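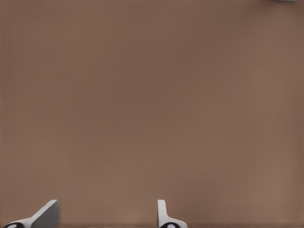 Elten Allotment and Gardens Society
Minutes of the December meeting, held in the back room of the Kivach Café

Present: Marisol Condori (chair), Balthasar Steiner (minutes), eleven plot holders, one dog.
Meeting opened at 7.10 p.m., the chair having allowed ten minutes for latecomers and received none.

1. Minutes of the last meeting
Agreed, after the word "shouted" was changed to "said" in item 4. Mr Steiner asked that his reluctance be recorded. It is recorded.

2. Money
The balance stands at £1,462. Of this, £427 is owed to Diritz Fencing for the north boundary, which several members feel leans. The chair has leaned on it and agrees. Payment to be held back until Diritz come and lean on it too.

3. Water
The lower tap was left running overnight again. Plot 2 denied it before being asked. A notice will go up. It was pointed out that there is already a notice, and that it is very wet. The new one will be laminated. 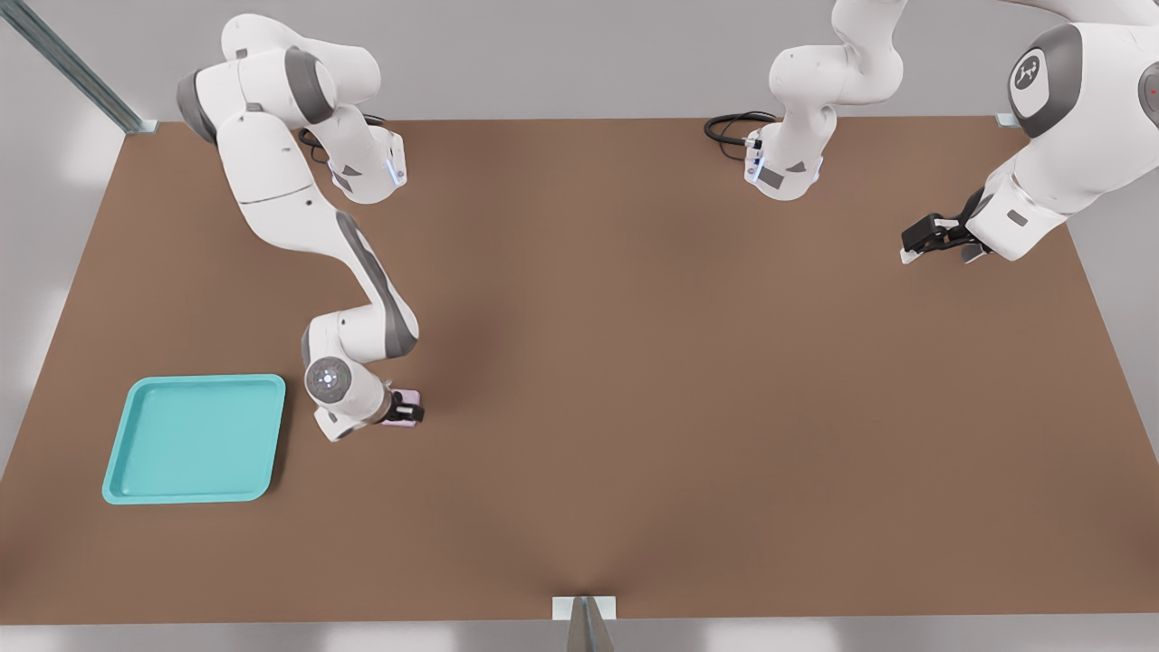
4. Shed repainting
The shed needs doing before spring and the discussion of colour took up 35 minutes of everyone's life. Green was proposed, on the grounds that it has always been green. Grey was proposed by the newer plots. The chair suggested a flat matte brown like that of the tabletop, with pale grey for the door, and this was carried by seven votes to four. The four wish it known that they will be facing the other way.

5. Compost
Ayala Nurseries have offered a load of well-rotted manure, free, if we collect. Members with vans looked at the floor. After a silence Plot 17 admitted to having a trailer. Thanks were given to Plot 17, who did not seem to want them. 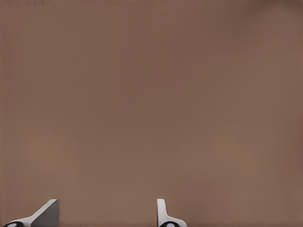 Brown, darker towards the top right corner.

6. Waiting list
There are 96 names on the list. No plots have come free this year. A member asked whether Plot 9 counts as being worked, given the brambles. Plot 9, who was present, said they were blackberries. It was agreed that blackberries are picked at some point, and the matter will come back in the summer with a bowl.

7. Summer show
The marrow class caused ill feeling and the rules will be looked at. Weight is to be taken on the society's scales and not on scales brought from home. A class for "most unusual vegetable" was turned down because of last time. 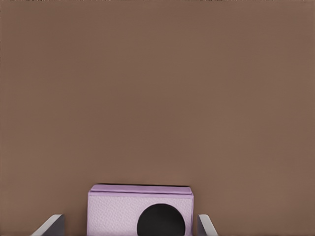 Small lavender box, bottom centre.

8. Any other business
The missing wheelbarrow has been found on Plot 2. Plot 2 denied it.
Mr Steiner asked if somebody else might like to take the minutes in future. No reply was noted, by Mr Steiner.

Meeting closed at 9.05 p.m. Next meeting in February, same room. Please bring your own biscuits.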